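Zirwood: keeps an eye on the posts that go missing
£49 a year, one person, any number of computers
In stock (well, it's a download, so it's always in stock)

I wrote the first version of Zirwood one wet June because a cartoon goose had disappeared. A forum I'd been reading for years had a running joke about a certain regional governor and his walk, and one morning every post with the goose in it was gone. No notice, no rules update, and if you typed the word into the search box you got a blank page and a cheerful little message about trying again later. I'd saved two of them. I wished I'd saved the lot!

So that's what the thing does. You give Zirwood a word, a phrase or a picture, you tell it which public pages to look at, and it goes back again and again and keeps its own copy. When a post that was there stops being there, you get a line in your log with the time it was last seen, the time it was first missed, and the saved copy next to it. It can't tell you who took it down or why (people delete their own posts all the time, I certainly do), and I'd be very wary of any tool that says it can.

What you get

The watcher itself, for Windows, Mac and Linux. It sits in the tray and mostly leaves you alone.
A starter list of 111 words and nicknames that have been filtered somewhere or other, with notes on the spelling tricks people use to get round it. Puns, numbers standing in for names, vegetables. An awful lot of vegetables.
Storage for 4,000 saved posts on your own disk. You can raise the limit in settings, I only put it there so you don't fill your laptop by accident like I did.
The Riquelme add-on, which compares pictures. It will spot the same meme after it's been flipped, cropped or given a daft border. It's slower than the word search, so maybe leave it running overnight.
Exports as a plain spreadsheet or as a web page you can pass on.

What it doesn't do

It won't get you past a block. If a site can't be reached from where you are, Zirwood can't reach it either, and it'll tell you so in red. It doesn't log in to anything or read private messages, and please don't write and ask me to add that. It also won't hide the fact that you're using it, so if you live somewhere that this could land you in trouble, have a proper think first and talk to someone who knows the law there.

Changes in this version (out 21st August)

Search now copes with text running right to left. Sorry that took so long.
The "missing" alert waits for three failed visits before it pings you. Before, one wobbly server would send you a whole evening of false alarms.
Dark mode, by popular demand.
Fixed the bug where a full stop at the end of a phrase made it match everything on the page. One tester in Lirkstead collected 4,000 posts about soup that way and was very nice about it.

Buying and refunds

You pay through Brornolier, which is just me and a business account. The licence key comes by email, so check your junk folder. If you don't get on with it, write to me inside the first month and I'll give you your money back, no form to fill in. Renewals aren't automatic. You'll get one reminder and then silence.

Reader comments

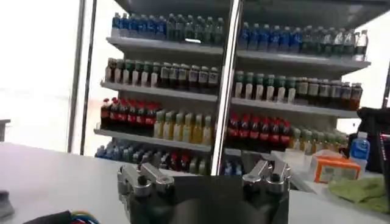

Amancay Carrasco: Had this running over the summer on two message boards and the three-visit rule has made a massive difference, my log is readable again. Could we have a separate colour for posts that vanish and then come back with a word changed? I'm finding loads of those and at the moment they just show up as missing plus new, so I'm matching them by hand.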